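Search the forum
Reading time: 2 min

Dustus or Trisow controller for sim runs?

delyth_p
I've been running both controllers in the same simulated apartment, same camera settings, 300 episodes each. The Trisow finished more of them. The Dustus looked more dignified while failing. The bedroom door is open in every episode, and getting from the blue carpet out to the wood floor is still where most of the grief happens.
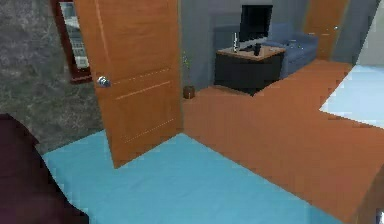 What camera rate are you feeding them?
Both get 4 frames a second, because the Dustus chokes on anything faster and I wanted a fair fight.

kuchida
Fair to whom? You've tied the Trisow's shoelaces together. Run each at its best rate and compare those.

delyth_p
Then I'm comparing cameras. I did that in October and got yelled at for it in this same forum.

kuchida
By me, yes. I stand by that too.

daranee_b
What are the doors like for collision? I had a Brollside scene where the door mesh was wider than the door you could see. I blamed the controller for 968 steps before I looked at the mesh.

delyth_p
Checked it, the door is fine. The corner with the dresser is the part I don't trust. I picked the remotes as the pick target, two of them side by side on the top with a record standing up behind. The marble walls don't help either, the depth estimate sees all those veins and starts having opinions.
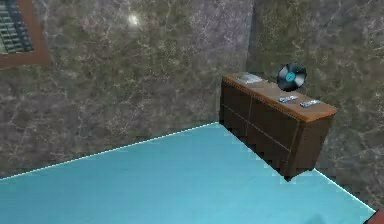 So the Trisow goes for the wrong remote now and then, and the Dustus stops short and waits for instructions from above. I'd still take the first problem - it's easier to fix a wrong pick than a sulk.

knishimura
Disagree. A stop is a safe failure. Put that Trisow on a real arm and it'll have the record on the floor by lunch.

daranee_b
With her there. Also, plain walls first, marble later.

delyth_p
Fine. Plain walls tonight, each at its own rate. Kiyoshi can write the apology in advance.

kuchida
Drafting it. It's short.

Related topics
Amano wrist camera: worth 895?
Depth noise on shiny surfaces
Brollside scene pack, door meshes again
Two-finger or suction for thin objects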